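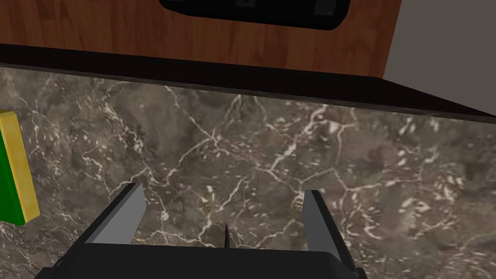

Dilruba Herath wrote back after the last handout that a gripper which works 200 times in a row in simulation is ready for the bench, and that I was being gloomy about it. Several of you said much the same in your project logs. These notes are my reply.

Unit 5: Home-built arms, simulated kitchens

Reading: the Hunlow build log, entries on the wrist and the gripper only. Skip the part on paint.

1. What the simulator gives you

A rendered counter is flat because someone typed in a flat surface. A sponge at the left of a marble top has whatever weight and friction the model file says it has. Open the file and look. In the shared workshop copy, the friction value for the sponge was the default, and so was the value for the stone. Nearly every "grasp success" number in your logs rests on those two defaults.

Polished stone is also a poor place to be confident about vision. Pale veins on a gray-brown ground make plenty of edges, and an edge detector tuned on a plain tabletop may pick them up. Test it before you claim it doesn't.

2. What it leaves out

Backlash in printed gears. Cable drag. A servo that sags when its neighbor draws current. Sumaiya Talukder measured finger gap on her own build over 453 open-close cycles and found it drifting well before the end - the simulated gripper, naturally, did not drift at all. Her sheet is pinned in the workshop, next to the drill press.

Soft objects are worse. Most of our sponges are modeled as rigid boxes. Squeezing a box tells you very little about squeezing a sponge.

3. How to report a run

Give the number of attempts, the number of failures, and what you changed in between. "It mostly works" will be returned unread. If you tuned the start pose until the grasp succeeded, say so, and then run 16 more from poses you did not choose.

Do not quote the Desex controller's repeatability figure as if it were yours. It was measured without your gripper on the end.

For Saturday

Bring one simulated result you no longer believe, with the model file. Half a page is enough. Bench slots are on the door sheet, and the arm stays unplugged until I have seen your stop button work.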